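Notebook, linen room, January

Friday, started after the 9:00 coffee

Continued with the gray towels. Last time I wrote that the pile was leaning because of the shelf. I checked the shelf with the long level and the shelf is fine, so the fault is in the folding. I cross out my old remark but leave it readable.

What we have now: 200 towels from Ollwood, all ordered as the same gray, same size on the label. Of these, 98 have been through the wash with the new program and the others are still as delivered. I keep the two groups apart with a sheet of brown paper between them. Please do not take the paper away, Ottó, it is not packing waste.

Folding. We have two ways in use and this is the main problem. Ans folds in half the long way, then in half again, then in 3. I was folding in 3 the long way first and then in half. Both give nearly the same size on the table, but the thick side comes in a different place. If you mix them in one stack, the thick sides do not lie over each other and the stack begins to go to one side. With a flat towel you would not notice it so soon. With this nubby cloth every layer has some spring in it and the mistake grows with the height.

Decision for now: everybody folds like Ans. The closed edge goes to the front, the hems go inside or to the back. I refolded my part of the stack before lunch. My way is quicker by one movement, but I admit hers looks better from the door.

Note about the hem. The seam is smoother than the rest and also less elastic, so when it falls exactly on the fold, the fold does not want to stay closed. It rolls up. I tried to press it by hand for a long time and it came up again when I let go. What helped was to move the fold a little, by the width of a finger, so the seam lies beside the fold and not on top of it. Úna asked if we could iron it. I would prefer not, the loops are the reason why the customer chose this cloth and I don't want them flat.

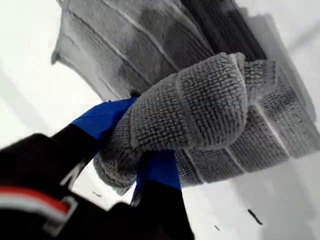
The stack should be not higher than the mark on the inside of the shelf. I made the mark with pencil, it is a bit weak, I will do it again with tape. When it was higher, the lower towels were pressed so much that they looked like another product, thinner and harder, and they needed a good shake before they could be folded again. After the shake they were normal. I did not measure how long they need to recover, only looked at them before and after lunch.

Color. Alžběta came by and said the towels do not match. I took three from the washed group and two from the others to the window. At the window I see a small difference, the washed ones are lighter. Under the ceiling lamp I do not see it. In the stack it is impossible to judge, because the same towel is pale on the fold and dark in the shadow. So please, no color complaints from the shelf, only from the window, with the towel opened and lying flat. I wrote this on a card as well.

Lint. Still too much from the first wash. The filter was full after one load and my sleeves also. Second wash is clearly better. Hartmut thinks we should do the first wash alone, without the Yeh bathrobes, and I agree with him, last time the robes had gray fuzz in the collars and we had to brush them one by one. That was an afternoon I don't want to repeat.

Pulled loops: found a few, all near the corners. I think they come from the baskets, the older ones with the rough rim - we should line them or stop using them for this cloth. Do not pull the loop and do not cut it at the bottom. Put the towel on the left side table and I will look at it. Some can be worked back with the blunt needle, which lives in the tin with the buttons.

Delivery to Makbridge: they want them in bundles with a paper band. I tried the band from Mirkar. It holds, but when the towels are freshly dried they are so full of air that the band cuts into the middle and the bundle looks like a bow tie. Left to rest on the shelf and then banded, it is good. So the order is dry, shake, fold, rest, band. I would like to know if one night is enough or if the same afternoon is also possible. One bundle is standing on the windowsill for this, don't use it.

To do:
New mark on the shelf, with tape.
Ask Ollwood if both cartons are from the same dye lot. The labels say nothing.
Show Ottó the fold, he was not here in the morning.
Wash the remaining ones, alone, and clean the filter in between.
Find out who has the good clothes brush.

16:30. Ottó knows the fold now. He asked why the closed edge must be in front and I showed him how to take one towel from the pile without pulling the neighbor with it. With the hems in front he took two every time. Tape is finished, so the mark is still pencil.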